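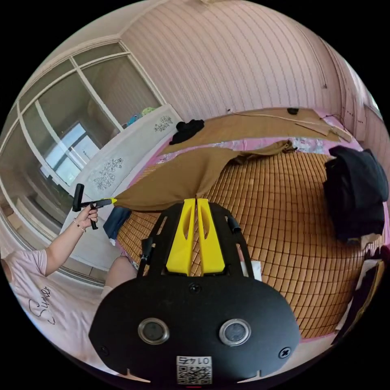 Folding practice on the bed in the Firside model bedroom, with a brown sheet on top of the bamboo mat.

Firside's spare-bedding drive opens for another season

If you have a closet shelf that groans every time you open the door, with sheets nobody has unfolded since the last houseguest went home, the people at the Firside community house would very much like to hear from you. Their bedding drive is open again through the end of September, and this year they are doing a good deal more than collecting. They are sorting, mending and folding, and on most mornings they are also teaching anyone who wanders in how to do the same at home.

Last year the drive sent 297 sets of bedding out the door to families moving into new apartments in the Pascu neighborhood and the streets behind it. This year the goal is 384, and Pirjo Peltonen, who has run the drive from the start, thinks they will get there if the single sheets keep arriving the way they have been. Single sheets are always the thing they run short of. Everybody, it seems, has a double to give away — and then another double, and then a tablecloth that has been living among the sheets for so long that the family forgot what it was.

The sorting happens downstairs, on long tables by the laundry sinks, but the folding lessons take place in the small model bedroom upstairs, where there is a proper bed pushed up against the wall. It is made up for warm weather with a woven bamboo mat, the kind with little tan tiles set in a grid, and the cloth is laid out over that. Peltonen likes the mat for teaching because a sheet slides on it nicely and you can use the rows of tiles as a guide when you are trying to get a long edge straight.

The method she teaches is a simple one. You spread the sheet as flat as it will go, find one good corner, and bring that corner over before you touch any of the others. Then you smooth from the middle outward, let the far side stay bunched for as long as it likes, and come back to it last. People tend to rush to the bunched part first, she said, and then they are chasing wrinkles around the bed for the rest of the morning.

"My mother could fold a fitted sheet in the air, standing in a doorway," Peltonen said. "I never could. I need a bed under it, and I think most people do."

Marius Pană came to his first lesson in early summer with a bag of his late aunt's linens and has been back nearly every week. He now handles the brown and tan pieces, which come in by the armful and are hard to tell apart once they have been through the wash a few times. He sorts them by weight, with the heavier cloth going to the winter bundles and the lighter panels set aside for curtains or for covering a couch. Anything with a tear goes into a basket for Zamfira Enache, who has a sewing machine by the window and a great many opinions about thread.

Enache asks that donors please leave small rips alone. A quick repair with iron-on tape is kindly meant, but she has to pick it all off again before she can sew. A clean tear along a seam takes her very little time, and she said she would much prefer to have it that way.

Each finished bundle holds a bottom sheet, a top sheet, 2 pillowcases and one blanket or cover, tied with a strip of cloth cut from whatever could not be saved. Over 80 bundles were already tied and stacked in the hall when we stopped by, and the stack had begun to lean a little toward the coat hooks. Bamboo mats and straw mats are welcome too, as long as they can be rolled up and the edging is sound.

Donations can be left at the side entrance any morning before noon. Please wash everything first and skip the fabric softener if you can. Pillows and mattresses cannot be taken this time, as there is simply no room to keep them dry. Folding lessons are free, they start at ten, and you are welcome to bring your own sheets to practice on and take them home again afterward. Coffee is on the windowsill at the top of the stairs.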